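Dururton Community Board > Local News > Leak at the Tennant works

hillfoot_cam
Anyone else near the Tennant works get the knock on the door this afternoon? Two of us on Stadberg Road were told to shut the windows and stay in. Fire engines at the north gate from just after three. The chap said "a small release of cleaning fluid" and went off to next door before I could ask what that meant.
Cameron Ritchie

ishbel_d
Same on our side. My sister-in-law works in the packing hall and says they were all stood in the car park for 40 minutes before anyone took a roll call. She had a sore throat and so did the girl beside her. That's not what I'd call small.

Flora C
The statement is up on the council page now. It says 46 staff were moved out, two were taken to hospital as a precaution and there was no risk to the public. If there was no risk to the public why was I told to shut my windows?

gatepost
Because that's what they do every time. It's a standard precaution and you'd be the first to complain if they didn't. Let them get on with it.

Flora C
I've not complained about anyone getting on with it. I asked a question. The fire crews were grand.

hillfoot_cam
Gatepost, when was the last "every time"? I've lived here long enough to remember February, when it was a smell from the drains, according to Tennant. Then it was a faulty valve, according to Tennant. I'd like to hear it from somebody who isn't Tennant.

LLedesma
I did nights there until last year, on the degreasing line. The fluid is made by Hudetti and comes in drums as a concentrate, then gets mixed down on site. If they had a spill at the mixing end you would get fumes, and you would know about it in your eyes first. I'm not saying that is what happened. I wasn't there. But "cleaning fluid" makes it sound like something under the sink.

gatepost
So you weren't there and you don't know.

LLedesma
Correct, and I said so. Were you there?
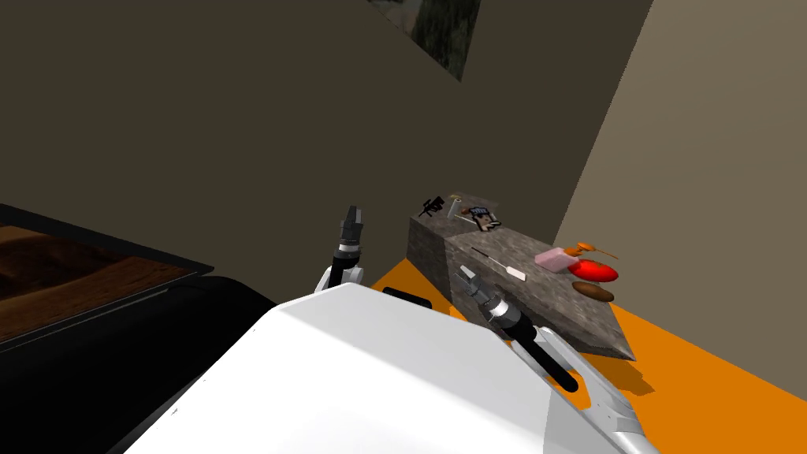

ishbel_d
Has anyone said which chemical it was?
Only "an industrial cleaning product", and the council statement uses the same words as the Tennant one, so I assume it was copied across.

C Halliday
I can add a little as I rang the works myself. Got through after three goes. The woman was polite but she was reading from a sheet. She said the air had been tested at the fence and the readings were "within expected levels". I asked expected by whom, and what the levels were, and she said the figures would be released in due course. I asked if that meant this week. She said in due course.

hillfoot_cam
There you are then. In due course. We're still waiting on the drains.

gatepost
Tennant employs half this end of Dururton. You lot will be happy when it shuts.

ishbel_d
My family's wages come out of that place, so no, I won't be. I want the folk who work there to come home able to breathe. You can want both.

C Halliday
Half this end is stretching it, gatepost. It was around 60 at the last count I heard, and fewer on the day shift.

LLedesma
For anyone who was inside: if your chest feels tight tonight, ring 111 and tell them it was a workplace exposure. Get it put in the accident book as well, even if you feel fine tomorrow. A supervisor telling you it's been noted doesn't mean it's in the book – ask to see the entry.

ishbel_d
Passed that on, thanks Leobardo. She was told she didn't need to fill anything in as she hadn't gone to hospital.

LLedesma
She should fill it in.

Flora C
Windows are open again here, we got the all clear at twenty to seven. Still a faint smell at the Stadberg Road end, a bit like nail varnish. My husband says he can't smell anything but he can't smell the bin either.

gatepost
It'll be the resurfacing.

hillfoot_cam
They finished the resurfacing a fortnight ago.

C Halliday
I've written to the council asking for the fence readings and the name of the product, and asking who did the testing. If it was Tennant's own people with Tennant's own meter I'd like that in writing. Will post the reply here if I get one.

Flora C
Put my name on it too please Catherine.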